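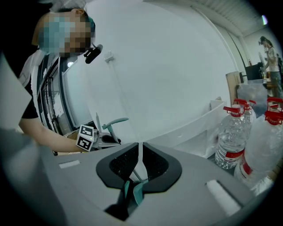 Search this forum Advanced search Go

Hand grippers on the day shift – anyone else?

palletjack_blues
29 May 2024
I work at the Zirley site, packing and returns, and since January a bunch of us have been moved over to what the company calls "demonstration work." You get a hand-held gripper with a marker cube on it and you do the job you always did, only with two teal fingers in place of your own ten. The recordings go to Niretti, who are training the arms that will someday do it without us. The target is 2000 recordings for our site.

Same hourly rate. Chair optional. My wrist has opinions.

Is anyone else's place doing this, and did you get anything for it?

dockside_owl
We had it at Lemberg last year. Target was 1000, then it was 2000, then they stopped mentioning the target. I'd ask for yours in writing.

We got a bump in pay for the hours on the gripper, but only after three people asked to go back to the line in the same week. Before that we got a mug.

tapegun
I'd take the mug. I did returns for six years and my knees sound like a bag of gravel. If they want me to stand at a table and pick up a bottle very slowly by the handle, they can have all the bottles they like.

grumbleweed
Quoting tapegun: "they can have all the bottles they like"

Yes, and then they'll have them, and you'll be at home. I don't get how anybody is cheerful about this. You are teaching your job to a machine for the same money you got for just doing it. At least when I trained my last replacement he bought me lunch.

tapegun
My replacement has been "two years out" since I started there. They put in the sorter and I was supposed to be gone. Now I do my old job plus unjamming the sorter.

palletjack_blues
To be fair to both of you, the thing I didn't see coming is how it changes the room. On the line you can talk. With the gripper you're leaning in over the table watching two fingertips, and the person across from you is doing the same, and an hour goes by and all anyone has said is "sorry" when the grippers bump. It's like working in a library where all the books are water bottles.

Also I've started noticing how I do things. I used to grab a bottle and it was in the bin. Now I know I tilt it first. I have tilted bottles for my entire adult life and had no idea.

m_fork
Supervisor here, different company, we use a Weidemann setup. Two things. One, rotate people. We do 30 minutes on and then a regular task, and complaints about wrists mostly went away. Two, don't let anyone upstairs rank people by how many recordings they make. We tried it for a month and got very fast, very bad recordings, most of which were thrown out. The slow careful folks had the ones that were usable.

grumbleweed
So the reward for being good at your job is that they keep a better copy of it.

m_fork
I mean, I can't argue with that. I will say two of our packers moved into checking the recordings and fixing stations, and that pays more. Two out of a whole shift, so I'm not going to wave a flag about it.

dockside_owl
That's the question to ask, palletjack. How many of those jobs, and who gets first pick. At Lemberg they hired from outside and then had us show the new people where the bins go.

palletjack_blues
Asked today. The answer on the checking jobs was "that's a great question," so I assume none. Rotation they're willing to try. I also asked for the target in writing, and it's still 2000, with the word "initial" in front of it.

tapegun
Ask about the mug.

Contact us | Forum rules | Copyright 2024 | Back to top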